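Home | Cables | Adapters | Care Guides | FAQ | Contact

3.5 mm Audio Cables: Frequently Asked Questions

Maintained by Konrad Stöckli, Didedley Cable Desk. Last revised August 21, 2023.

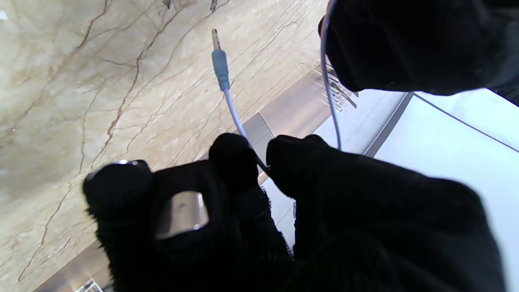
3.5 mm plug with a pale gray-blue molded sleeve on a thin white cable.

How do I tell a stereo plug from a headset plug?

Look at the insulating bands on the metal part. Two bands divide the plug into tip, ring and sleeve (TRS), which carries left, right and ground. Three bands give tip, ring, ring and sleeve (TRRS), which adds a microphone contact. One band is mono (TS). Use a bright light if the bands are thin.

The word "sleeve" seems to mean two things. Which is it?

Both are in common use. In TRS and TRRS, the sleeve is the metal contact nearest the cable. The molded sleeve is the plastic or rubber part you hold. On this page, "contact sleeve" is the metal and "molded sleeve" is the grip.

Can I use a TRRS plug in a TRS socket?

Usually yes for listening. The microphone will not work. If the sound is thin or the vocals disappear, the ground contact is not seated. Pull the plug back very slightly. If the sound returns, use a TRRS-to-TRS adapter.

Is a gold-colored plug better than a silver-colored one?

Gold plating resists tarnish. Nickel plating is harder and wears more slowly. Neither makes a difference you can hear when the contacts are clean. Color alone does not identify the plating, and many finishes fall somewhere between the two.

How should I pull the plug out?

Grip the molded sleeve and pull straight back along the axis of the socket. Do not pull on the cable. The solder joints are inside the sleeve, and a thin cable transfers most of the load to them.

Where do these cables usually fail?

At the point where the cable leaves the molded sleeve. A tapered sleeve spreads the bend over a longer distance, but repeated sharp bends will still break the conductors. The usual symptom is one channel cutting out when the cable is moved.

How do I test for a broken conductor?

Set a multimeter to continuity. Touch one probe to the tip at one end of the cable and the other probe to the tip at the far end. Flex the cable near each plug while watching the reading. Repeat for each ring and for the contact sleeve. Then check between neighboring contacts; there should be no continuity. This procedure is for cables with a plug at both ends. With headphones, measure from each contact to ground and expect a low resistance, not an open circuit.

How do I clean the plug?

Disconnect both ends. Wipe the metal with a lint-free cloth dampened with isopropyl alcohol. Let it dry before reconnecting. Do not use sandpaper, metal polish or a pencil eraser on plated contacts.

How do I clean a white cable jacket?

Use a cloth with water and a drop of mild dish soap. Wipe away from the plug. Avoid acetone and bleach. Yellowing from age or sunlight is in the material and will not wipe off.

How should I coil the cable?

In loose loops, following the curve the cable already has. Close with a soft tie. Do not wrap it tightly around a player or phone.

Does length matter?

For headphones at home, rarely. Our Tirna cable is 2 m long and our Rumeo extension is 7 m. Long unshielded runs next to power cords can pick up hum in line-level connections.

Can a broken plug be replaced?

Yes, with a solder-type replacement. Very thin cables often contain enameled wire, and the enamel must be removed before soldering. Molded plugs cannot be reopened cleanly.

Reader Comments

pelham_k: The pull-back test fixed my missing vocals. Ordered the adapter.

Dot R.: Does the continuity test work with the Shezi splitter? It has one plug and two sockets.

Didedley Cable Desk: Yes. Insert a known good cable in one socket and test through it, then repeat with the other.

marrow77: Three cables, same channel gone on each. Worth checking the socket for lint first, mine was packed with it.

Related Articles

Removing Lint From a Headphone Socket
Soldering Enameled Wire
Line Level and Headphone Level
Adapter Chart: TS, TRS, TRRS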